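About Us

Hi, and welcome to Dundell! I'm Vendula Kováčik, and I run this little language school with Jinfeng Cao, my business partner and the best speller I've ever met (in three languages, which I find a bit unfair). We teach evening and daytime classes in Slovak, Mandarin and English above the old shoe store in Otport. If you've walked past and heard a room full of adults shouting out the words for vegetables, that was us.

How we got going

I moved to Otport for a job in the office at Kadlec, where I typed up shipping letters all day and was bored out of my mind. A woman in accounts asked if I'd teach her enough Slovak to talk with her husband's grandmother. We sat in the break room at lunch with a stack of index cards. By November she was phoning the grandmother on her own, and two more people from her floor wanted in.

Jinfeng was already teaching Mandarin in the back of Tristetti, the coffee place on the corner, mostly to parents whose kids were learning it at school. We met there fighting over the one table with a working lamp. I lost, but he bought me a coffee, and we got to talking about how hard it is to find a class for grown-ups that doesn't feel like being back in seventh grade. The rent upstairs was cheap because the stairs are awful. We signed the lease and spent the whole first winter painting.

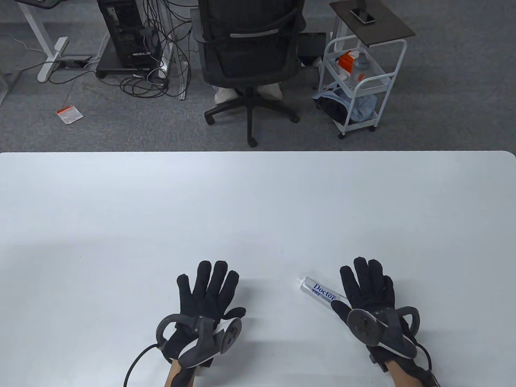

Gloves on, hands on the big white table.

What classes are like

We keep groups small, 11 people at the most, and everyone sits together. No rows! You'll talk in your first class, even if all you can say is your name and what you ate for breakfast. Jinfeng starts his beginners on tones with a lot of humming, and it sounds very silly for the first couple of weeks. I start mine on greetings and soup. There's always soup in my lessons somehow, my advanced group makes fun of me for it.

We don't give grades. We do give homework, but it's the kind you can do while you're waiting for the bus: listen to a song, write a shopping list, leave one of us a voicemail in the language you're learning. I love those voicemails. I've kept some of them for years and I won't be deleting them.

If you miss a week, just come back the next one. Please don't send us a long apology, we both have bad memories for that sort of thing anyway.

The library

Our other pride and joy is the shelf in the hallway, which has grown to about 400 books, plus a heap of comics and a lot of cookbooks. Students can borrow 2 at a time. Most were gifts, and some of them have notes in the margins from people I've never met, so you may find yourself in the middle of somebody else's argument with a detective novel. Feel free to join in, in pencil.

Who comes here

All kinds of people. We've had nurses, a retired bus driver, newlyweds with in-laws to impress, and a father and daughter who took turns being the better student. Some stay for one term and some have been with us since the painting days (they still point out the spot we missed near the window).

Come say hello

New terms start in spring and fall, and you can sit in on a class for free before you decide. Ring the bell marked 457 and give us a minute, it's a long way down. Wear whatever you like, bring a pen, and watch out for the third stair!

Vendula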